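The sink corner

I moved into the flat in Garngate in January and I've already reorganised the bit round the sink four times. Four! My sister thinks I need a hobby, but I'm fairly sure this is one.

It started with the tea towels. I had 32 of them (I did a proper count, on the living room floor) and kept using the same 2, so the rest went to Sirkka Peltonen downstairs, who cuts them up for her quilting. That freed a whole drawer, and once you've got an empty drawer you start eyeing up everything else.

So I cleared the worktop right back and let things return only if I'd used them that week. The teapot came back the first morning. The rack took longer — I hated it in the old place, but I was sick of drying up and it earned its spot by the Wednesday.

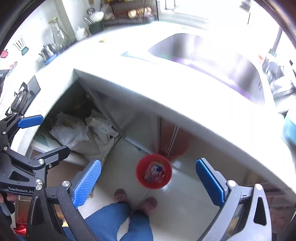
Photograph: Fedisance

The teapot lives on its blue mat now, over towards the wall with the decals, and the tall glass pitcher stands between it and the rack. I like having the little white lidded pot within reach too. Utensils stay out, handy for the stove.

I still haven't decided about the space under the counter. Sirkka says curtain, I say baskets, and we've agreed to argue about it over a pot of tea next week.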